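Pre-acceptance checklist, two-arm tabletop kit (Grekska, supplied by Pernasero)
Checked by: Amirhossein Taheri
Monday, started 8:40
Status: trial unit, decision on purchase still open

1. Power and stops
E-stop, left arm — OK
E-stop, right arm — OK
E-stop, shared button on controller — OK but the button sits behind the monitor. Move it before anyone else uses this.
Restart after stop needs a deliberate reset — OK, tried from both sides
Power cable strain relief — FAIL. Right arm cable pulls at the plug when the arm reaches full out. Supplier to send clip.

2. Mounting
Base bolts torqued and marked — OK
Table level, no rocking — OK after shimming one leg
Clearance to wall 200 mm minimum — OK
Clearance to walkway — OK with tape down. Tape is only temporary, want a proper barrier if we keep the kit.

3. Grippers
Finger screws tight — OK left, one loose on right, tightened with thread lock
Finger pads seated, no peeling — OK
Force limit set and locked — OK at 28 N both arms. Factory default was higher, and the manual dosen't say so anywhere I could find.
Grip releases on power loss — NO, it holds. Fine for light parts, but write it on the label.
Pinch points labeled — FAIL, labels in the box but not stuck on

4. Two-arm checks
Arms stop before contact in shared zone — OK at slow speed. Not tested at full speed, see comments.
Parked arm stays parked while other one works — OK
Handover pose — not tested, out of time

5. Sample task (letter tiles in tray, from the Flestov add-on pack)
Tray does not slide — OK
Tile set spelled in order — OK
Fingers clear of tray rail — MARGINAL
Run attended at all times — yes

Comments
Tile task is a decent way to look at pad grip and side clearance. Use the short word first.
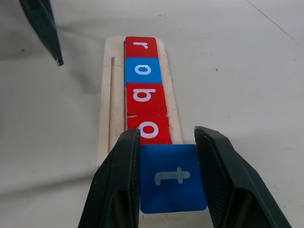 Supplier wants the rail clearance written up as OK. Leaving it at marginal untill they send the slimmer fingers Karimi quoted for, part 292 on the list. Price for the pair is 59 each, not in the kit price.

Full speed test in the shared zone has to be done with the supplier on the phone and the door shut. No exceptions, even for a quick look.

Controller log export works but the file names are all the same. Rename by hand for now.

Still open before sign-off
Cable clip, right arm
Pinch labels on
Shared stop button moved
Barrier or no barrier — need an answer from facilities
Handover pose and full speed test

Not signed off. Slow speed only, two people in the room. Recheck in December if the parts are here.
A.T.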